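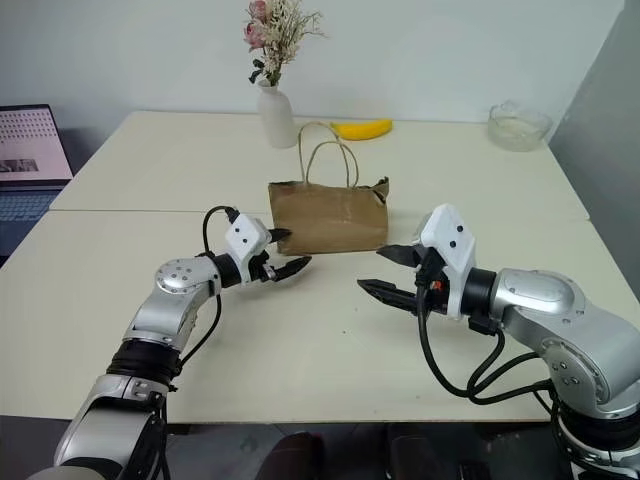
Slide 4: Two arms, one bag

Start with the task. The bag is brown paper with twisted handles, and both grippers come at it, one from each side. Say that paper is hard for us because it wrinkles and changes shape during the trial. A model trained on rigid boxes doesn't expect that.

Point out the vase and the banana behind the bag. The policy gets no labels for them. It has to find the bag by itself.

Slide 5: What we changed

The baseline, Karpenko, predicts both arms with one network. Our method, Curero, gives each arm its own network and lets the two exchange a short message at every control step. Same cameras, same demonstrations. Charmaine Hendricks collected the training set at Medidwood, 2000 demonstrations in all.

Pause here for questions about the message size. The details are in the backup slides.

Slide 6: Result

Each method got 49 trials on paper bags. Curero finished 40. Read the Karpenko number off the chart and give people time to look at it.

Of the failures, 2 were torn handles. The rest were missed grasps, mostly on the right side. We don't know why yet. Say so.

Slide 7: Limits

One table height, one type of bag. We haven't tried plastic. Training takes longer than the baseline, and someone will ask about that.

Next round of trials is at Meltasstead in June, with filled bags. Leave the contact slide up while taking questions.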